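Firnosar Six-Roll Tape Tray

Item group: Workshop storage / Tape and adhesives
Finish: white
Sold by: Allero Workshop Supply

Every household owns electrical tape. Most households own the same half roll of black, which lives in the drawer with the takeout menus and has a coating of crumbs along both sides. The Firnosar tray is for people who have decided to own tape on purpose.

It's a white tray with rounded corners and raised sides, sized so that six standard rolls sit in two columns of three. You put the tape in. You take the tape out. We have been asked for a video explaining this and have so far resisted.

The raised sides keep the rolls from wandering off under the bench, where tape goes to collect sawdust. The rounded corners are easier to wipe than square ones, and they hurt less when you catch one with your hip. White was chosen so you can see the dirt. Some customers have written to say they would like not to see the dirt, and for them we stock the same tray in gray.

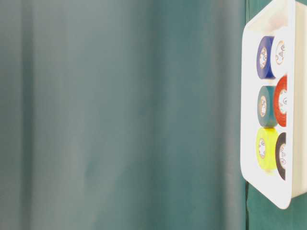
What fits

Standard 3/4 inch electrical tape, any color, any maker. Rolls that have lost most of their tape fit too, with room to spare and a slightly guilty look. Masking tape fits if it's a small roll. Duct tape does not fit, whatever your brother-in-law did with the side wall.

The tape itself is sold separately. Choi Electric Supply packs a mixed-color set that goes straight in, and you can add it at checkout. We buy it 300 sets at a time and run out of red first, every time, for reasons no customer has been willing to share.

Specifications

Capacity: six rolls, one layer
Material: molded plastic, one piece
Tested load: 200 openings and closings of the drawer it was sitting in, with a full set of tape aboard
Feet: four stick-on pads, in a small bag, easily thrown out with the wrapping
Country of manufacture: see the sticker on the underside. Our earlier listing said "Asia," and a reader pointed out that Asia is large.

Using it

Lay the rolls flat for the tidiest fit. Keep the printed side of each core facing you and you can read what you've got before you peel off a yard of the wrong thing. Fold over the loose end of every roll before it goes back. You won't do this, but we like to mention it.

If you do a lot of color marking, put the colors you use most at the open end of the bench and leave the others at the back. For a wiring job, take out everything except the three you need. Blue, teal and red are a good working set for labeling a bundle, provided you have decent light. Under a dim bulb blue and teal become the same color, and you find this out later, from inside a junction box. 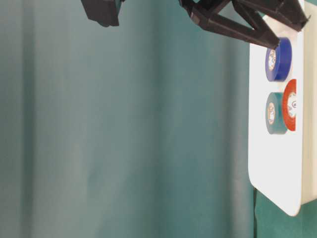

Colors also go missing one at a time. A tray with a gap in it at least tells you so on Friday night, when the store is still open, and a drawer never will. We keep single rolls in stock for this, priced so that buying two feels reasonable.

Cleaning

Warm water and dish soap. Tape residue comes off with a little rubbing alcohol on a rag. Please don't use acetone. One tray came back to us in a shape we had not sold.

Ordering

Single trays ship in a padded envelope. Schools and shops can order by the carton, and there is a lower price at 1,000 pieces and another at 2,000 - though if you need to store twelve thousand rolls of tape, call us first, we'd like to hear about it.

Gray trays are out of stock until September. White trays ship the next working day.

Returns are accepted on unused trays. Page last updated Sat 12 August.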